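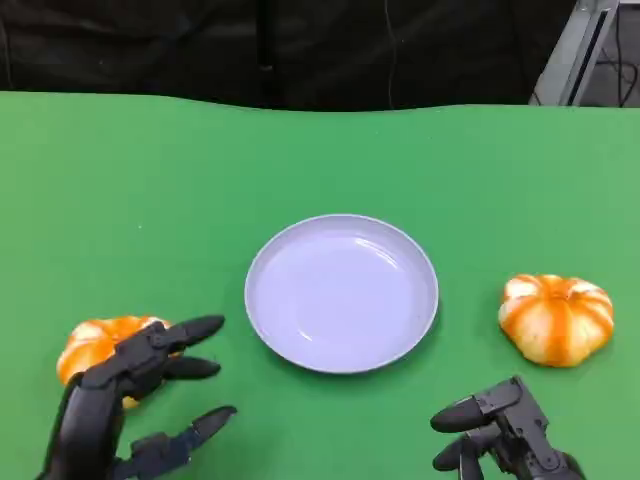 Plate and striped pumpkin on the green table.

About Brunska

Brunska tests computer displays and publishes the measurements. The lab was set up in Trarnovham by Hipólito Bravo and Annelies Fuchs, who had both worked in panel calibration. We buy most units at retail. Loan units are marked as such in the results table.

How we test

Each display warms up for 50 minutes before the first reading. Brightness, contrast and color error are measured at 5 points on the panel, first with factory settings and again after calibration. Response times are recorded at every refresh rate the display supports. Raw data can be downloaded from each result page.

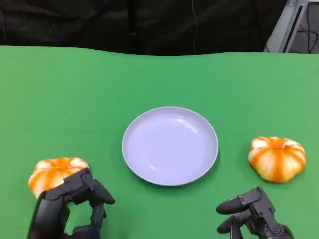
Staff

Annelies Fuchs: lab manager, color measurement
Cosmin Iordache: response time and input lag
Luminița Surdu: database and website
Hipólito Bravo: purchasing, editorial

Results database

The database holds 2380 test records covering 600 displays. Records made before the January change in test patterns carry an "A" suffix and should not be compared directly with later ones.
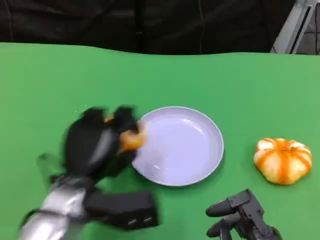
Funding and contact

Brunska is paid for by subscriptions and data licensing. Manufacturers do not see results before publication. Corrections go to Luminița Surdu through the contact form.

Page last revised April 24, 2024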